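Bed linen and pillow care: frequently asked questions

Medodero Guest Rooms, housekeeping pages. Last revised 26/12/2022.

These answers cover the checked bedspreads, the plush red pieces and the printed pillow covers in use at the Drunden and Sokar houses. Room numbers and linen codes are on the sheet inside the store cupboard door.

Which items are stripped at every change of guest?

Sheets, pillow covers and towels. The checked spread comes off after every third stay, or sooner if it is marked. The red pieces follow the same cycle as the spread but are washed separately.

Can the red fabric be washed with the green-and-white checks?

No. Deep reds release dye for a long time after purchase, and the white squares take it up first. Wash red with red at 30 °C, inside out where there is a zipper. If a white square has already turned pink, keep the spread damp, do not tumble dry it, and rewash it on its own with an oxygen-based stain remover. Heat sets the dye.

How do I lift a red piece off the bed without spreading lint over the checks?

Take hold of one fold near the middle and raise it straight up until the edges hang clear. Dragging it sideways leaves fibers in the weave, and they show most on the white squares. Once it is clear of the bed, carry it to the window or the hallway before shaking. 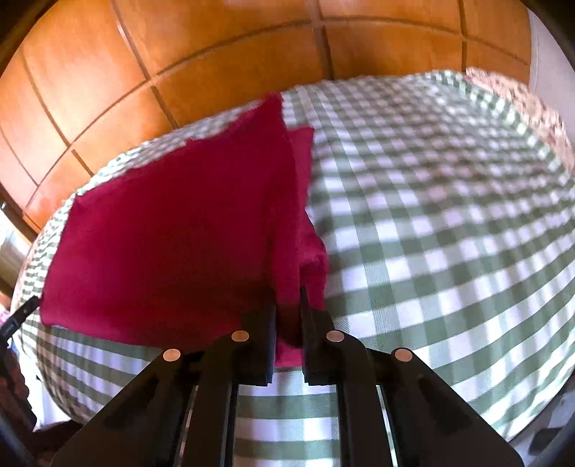

What should I do about a frayed edge?

Trim loose threads with scissors. Do not pull them. A frayed edge on a soft, fuzzy cloth can be turned under and stitched if the damage is shallow. Deeper damage goes in the mending bag with a slip giving the room and the item code. The fringe or trim on a spread is never trimmed, even if it looks uneven.

What detergent quantity is used?

Follow the dosing cup for the machine in your building. The Sokar machine takes smaller loads, so one spread is a full load there. No fabric softener on plush or velvety surfaces – it flattens the pile and makes lint stick.

What spin speed is suitable?

500 rpm for pillows, 800 rpm for the red pieces and the spreads. Sheets and plain cotton covers can go higher. If the drum thumps during a pillow wash, stop the program and add a second pillow or two clean towels to balance it.

How are the pillows arranged?

The patterned white pillow goes at the back, against the head of the bed. The plush red pillow goes in front of it, long side parallel to the headboard. Guests move them, and during a stay they are left as the guest has them unless a full room service was requested.

How do I remove lint and specks from a plush pillow?

1. Brush in one direction with a dry clothes brush, working from the seam outward.
2. Go over what is left with a lint roller. Use light pressure.
3. Smooth dents and creases by hand. A garment steamer held 5 inches away will raise a crushed pile.
4. Do not iron. Direct contact leaves a shine that cannot be reversed.

Small pale specks are most visible in low side light, so check the pillow from the foot of the bed as well as from the side.

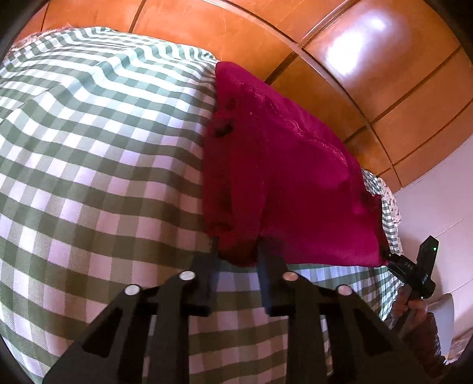
Selvanayagam writes that brushing alone never cleared the specks from a red velvet cushion at home, and that ten minutes in the dryer on cold air with a damp washcloth did. We have since tried this on removable covers with good results. It is not suitable for a filled pillow unless the care label allows tumbling.

The checks never line up with the edge of the mattress. Is the spread on wrong?

Usually it is turned a quarter. Find the care label, place it at the foot on the left, and align one row of squares with the long side. Work from that row toward the wall.

How long does a spread stay in service?

Up to 3000 hours of use by our log, then it moves to the spare shelf. Each June the spare shelf is sorted and worn pieces are cut for cleaning cloths.

Where do I report a missing item?

Enter it in the linen log on the day you notice it, with the room number and item code.

Contact: linen desk, Medodero Guest Rooms | © Medodero 2022 | Back to top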